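Visit to the Bindholm Assembly Lab, 3 July 2025

I went out to Bindholm for the open afternoon at Jusach, a small company that builds control boxes and is trying to move more of its bench assembly over to robots. I had signed up mainly to see the new hall. What I ended up hearing most about was a fault that had stopped one of their two-arm cells in May, and how they had dealt with it.

There were 12 of us in the group. We signed in at the side door, got safety glasses and a badge, and were told to stay behind the yellow line unless asked to step over it. Mireille Rizk, who runs the assembly cells, took us through. She talks fast and does not skip the bad parts, and I liked that.

The stop in May

The cell in question puts screws into flat metal plates and presses terminal block connectors into place. Two arms share one table. In May the left arm closed on a plate while the right arm was still holding a corner of it. Neither arm registered the load as a collision. The plate bent, one fingertip cracked, and the arms stayed locked against each other until an operator hit the stop button.

No one was hurt. The operator had been standing outside the guard and kept her hands out, as she had been trained to do. But the cell was down for 11 days, and the first few went to working out why the force limit had not tripped.

The cause was a settings file. After a gripper change, the cell had been started with the limits for the older, heavier grippers they used to buy from Farkas. With those numbers loaded, the arms could push against each other quite hard before anything in the software objected. The log showed the wrong file name on the first line, and Rizk said it took them far too long to look there.

What we saw running

The cell was back at work when we visited, at reduced speed. A monitor on the guard showed the wrist camera view, so we could follow the job up close without leaning in. The plates they are using are scuffed ones from earlier runs, and the connectors are stuck to bits of cardboard so they can be moved around between trials. Some parts carry small patches of red as markers.

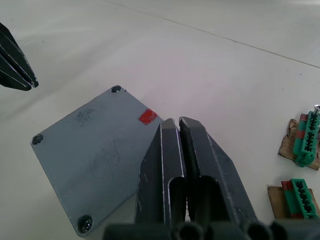 Changes since then

The settings file is now tied to the gripper's serial number. If the two do not match, the cell will not leave standby. Rizk showed us this by loading the wrong file on purpose. An error came up and the arms stayed where they were.

They also added a rule about shared parts. One arm has to report that it has let go before the other may close. It costs a little time on every plate, and one man in our group, who works in packaging, asked whether that was worth it. Rizk said they had lost nearly 22 percent on cycle time at first and had won back part of it by changing the order of the moves.

The third change is on paper. There is a card hanging on the guard door with the restart steps, and two people have to sign it after any tool change. I asked how often it gets skipped. She said it was missed once, in the first week, and the shift lead had the cell shut down again until it was signed.

Open points

The force limit is still checked only at startup. A supplier called Mellamar is working on a version that checks it during the job, but there was no date for that. I also noticed that the stop button on the far side is partly behind a parts rack -- you can reach it, but you have to know where it is. I mentioned it and she wrote it down.

After the cell we had coffee in the canteen and a short talk on the new hall, which will have 51 benches when it is finished. It was still mostly bare concrete. Parking at the site is tight, and the bus stops at the main gate, a ten-minute walk from the side door.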